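Ticket 2411
Project: Velham Stones Register
Component: Import / map layer
Reported by: Yu-ting Tsai
Assigned to: Nazar Chornovol
Priority: Normal
Status: Resolved

Summary: Boundary stones from the Yokoyama survey plot east of their true positions

Report (Tsai)

After the April import, the stones entered from the Yokoyama notebooks no longer line up with the parish boundary on the base map. Before the import I had only the printed list, so I can't say whether the positions were right in the source files.

Steps to reproduce:
Open the map layer for Velham parish.
Turn on "Boundary stones" and "Crosses and cross bases".
Zoom in on the stretch of boundary along the Mondon lane.

Expected: stones fall on or next to the boundary line.
Observed: every stone from the notebooks sits in the field to the east of the line. The two crosses on the same stretch are in the right place. The inscribed stone now used as a gatepost at Mondon is drawn in open pasture, well away from any gate.

The record pages look normal. Parish, inscription, condition and notebook page are all filled in. Only the position is wrong.

Comment (Chornovol)

Reproduced. Measured against the gatepost stone, which I can find on the air photo layer, the offset is 60 meters, nearly due east. I get the same value at the stone by the ford. A constant offset points to a datum problem. Transcription errors would scatter.

Could you check whether any stone entered by hand shows it too?

Comment (Tsai)

No. I entered three of the Tendton stones by hand last winter and they plot correctly. I also went out to the ford stone with the handheld unit and its reading matches the notebook, not the map. So the notebook is good.

One thing that may matter: the notebook gives positions on the old local grid for the earlier pages and on the national grid for the later ones. The change comes partway through, and the surveyor marked it with a pencil line across the page. I don't know if whoever typed up the spreadsheet carried that over.

Comment (Chornovol)

It was carried over, but not in a form the importer reads. The typist put "local" in the first row of each local grid block and left the rows under it blank, meaning "same as above." The importer treats a blank grid field as national. That explains some missing values but does not by itself give the offset, so I am looking at the conversion step next.
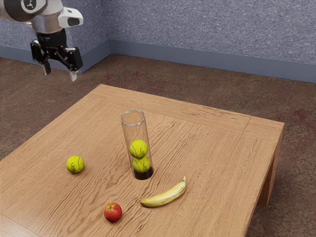
Render: two tennis balls in the tube, one on the tabletop.

Comment (Chornovol)

Conversion step checked. Findings:

The spreadsheet has two sets of position columns. The first is the figure as written in the notebook. The second is a figure already converted to the national grid, added later by the typist for the printed list.

The importer uses the second set where it exists. It then looks at the grid field for the batch as a whole, finds "local" in the first row, and applies the local to national shift to the entire batch. The positions had been shifted once already, so they were shifted twice. The second shift is the 60 meters.

Blank fields in single rows are ignored once the batch value is set. My earlier comment about blanks being read as national applies only to files with no value in the first row.

Records affected: 52. The hand-entered Tendton stones skip the importer and are unaffected. The crosses came in from a separate file with the grid field filled in on every row.

Proposed fix:
Read the grid field per row.
Stop the import with an error if the field is blank.
Do not convert a position taken from the second set of columns.
Keep the notebook figure in its own field on the record page, unconverted.

Comment (Tsai)

Agreed on all four. Please don't overwrite the "Position note" field when you rerun. I have added remarks there on stones that have been moved, including the gatepost, and the original site of that one is a separate question. The notebook position is where it stands now. The older perambulation puts it further up the lane, at the corner of the common.

Comment (Chornovol)

Position notes exported before the rerun and excluded from the update. For moved stones the register has no field for a former site. I have opened a separate request for that and left it unassigned.

Fix deployed to the test copy. All affected records reimported. Gatepost stone now plots at the gate. Ford stone agrees with the handheld reading.

Comment (Tsai)

Checked on the test copy. The Mondon stretch follows the boundary. One stone near Tendton is still off the line, but the notebook has it off the line too, with the remark "fallen, dragged to wall." Leave it as it is.

Position notes are all present.

Comment (Chornovol)

Moved to the live register. Map tiles are cached, so the old positions may show until the cache is cleared. Reload the layer if so.

Resolution: Fixed
Root cause: Grid conversion applied twice during batch import
Follow-up: Former site field for moved stones (open)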